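Inicio | Cuaderno de taller | Brazos | Repuestos | Calibración | Contacto

Este sitio usa cookies propias para recordar tu sesión. Aceptar | Configurar

Cuaderno de taller, abril
Celda 3, brazo azul (mesa negra)

Entro a las 9:40. Chantelle dejó una nota en la pizarra: el brazo pierde la muñeca a mitad de recorrido, dos veces ayer por la tarde, y al volver a conectar el par arranca desde una posición que no es la suya. No cambió nada antes de irse, cosa que agradezco, así lo encuentro tal cual.

Empiezo por lo de siempre. Fuente bien, tensión estable en reposo. Tornillo de la mordaza del borde de la mesa: admitía un cuarto de vuelta, apretado. Base del brazo sin holgura. Leo el bus y responden todos los servos, ninguno con error guardado. Temperatura del servo de muñeca en reposo, 41 grados, algo más que los demás pero dentro de lo que venimos apuntando desde que Gebhard cambió el soporte.

Muevo la muñeca a mano con el par quitado. Gira suave casi todo el recorrido y cerca del tope se nota que algo tira. Es el mazo. El bucle que pasa por encima del soporte se queda corto cuando la muñeca gira del todo y el conector trabaja a tracción. Ya lo había escrito Xuân en la página de los repuestos Siluston y se nos pasó al montar este brazo.

Lanzo la rutina de ida y vuelta con la tortuga en la mesa y la placa blanca de marcas a la derecha, sin mover ninguna de las dos de donde estaban. Quince ciclos. Fallo de comunicación en el tercero y otro en el once, los dos con la muñeca cerca del extremo.

Fotos de la sesión, mesa y pinza:

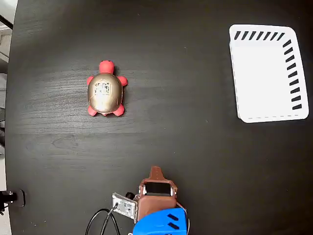
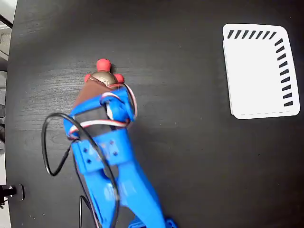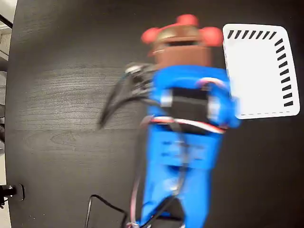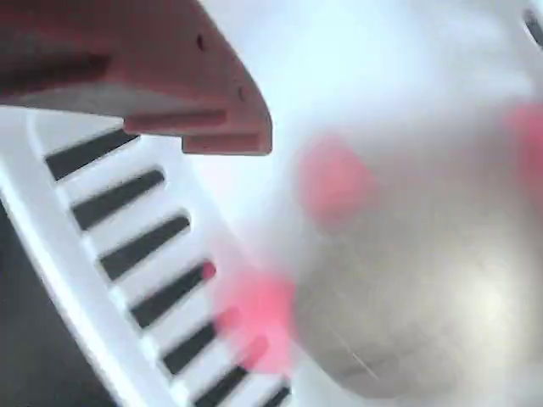
Anotado por Xuân Lại y Brigitta Kofler
Taller Brornby · Cuaderno de la celda 3

Sigo yo (Brigitta) después del café.

Cableado. Corto las bridas viejas de la muñeca y saco el conector del servo. Un pin está un poco hundido, el de datos. Lo saco con la aguja, le levanto la lengüeta y lo vuelvo a meter hasta que hace clic. Tiro de los tres hilos uno por uno y aguantan. De paso reviso el otro extremo del mazo, sin novedad.

Al rehacer el bucle dejo 15 mm más que antes, medidos con la muñeca en el tope. La brida nueva va floja: el mazo tiene que poder deslizarse debajo. Xuân prefiere cinta de tela en ese punto y probablemente tenga razón a la larga, pero hoy no queda en el cajón. Pedirla a Danzer con lo demás.

Los cables negros son otra historia. Salen hacia la izquierda y van por la mesa bastante a su aire. Con el brazo recogido no molestan; cuando se estira, el lazo se arrastra. Los sujeto en un solo punto del eslabón inferior y dejo libre el resto. Si se atan en dos puntos el tirón pasa al conector de la placa, ya nos ocurrió en la celda 1.

Pinza. Limpio las puntas con alcohol y un paño sin pelusa. Aprieto los tornillos del dedo marrón con la llave corta, sin pasarse, que es plástico impreso y la rosca se va enseguida. Uno giraba en vacío; le pongo el siguiente largo de la caja y agarra. No hay grietas en la raíz del dedo. Gebhard pregunta si conviene reimprimirlo ya: por mí aguanta, pero que quede uno de reserva en el cajón con el perfil de impresión apuntado en la bolsa.

Cero de la muñeca. Después de tocar el conector hay que rehacerlo siempre, aunque el número parezca bueno. Procedimiento corto para quien venga detrás:

1. Par quitado en todo el brazo, velocidad limitada en el programa.
2. Muñeca contra el útil Dindby, sin forzar. Si hay que empujar, está mal puesto el útil.
3. Leer posición, esperar, leer otra vez. Tienen que coincidir.
4. Guardar el desplazamiento y apagar la fuente. Encender y volver a leer.
5. Un movimiento lento completo con la mano en la parada.

Me salió un desplazamiento de 108 pasos frente al valor guardado. Es mucho para ser desgaste. Lo más fácil es que el valor viejo fuera el de antes del cambio de soporte y que nadie lo actualizara (Gebhard cree que sí lo hizo, pero en el fichero no está). Guardado el nuevo y copia en la carpeta de la celda.

Referencia de la mesa. Compruebo la placa blanca con el programa de siempre. Está algo girada respecto a la base; eso no importa mientras no se mueva después de tomar la referencia. Al programa le pido que busque las marcas negras, y las encuentra a la primera. Tomada la referencia nueva, borrada la anterior.

12:50. Repito los quince ciclos con la misma rutina. Sin fallos de comunicación. Repito otra vez con la velocidad de trabajo, tampoco. La temperatura del servo sube y se queda por debajo del aviso. Hay un ruido seco al invertir el giro, una vez por ciclo, que yo diría que es el piñón. Xuân lo oye también y Mirjam no. Queda apuntado para vigilarlo, no lo abro hoy.

Llevamos más de 3 horas con esto y Mirjam necesita la mesa por la tarde, así que se la dejo con el límite de velocidad quitado y el aviso de temperatura activado.

Pendiente:

- Cinta de tela y bridas anchas (Danzer).
- Conector de repuesto para la muñeca, en la caja Siluston no queda ninguno.
- Reimprimir dedo de reserva. Gebhard.
- Pasar el procedimiento del cero a la hoja común, Chantelle tiene la plantilla.
- Revisar el mismo bucle en la celda 1, va montado igual.
- Escuchar el piñón otra vez cuando lleve unos días rodando. Si el ruido sigue, cambiar el servo entero y abrir el viejo en el banco.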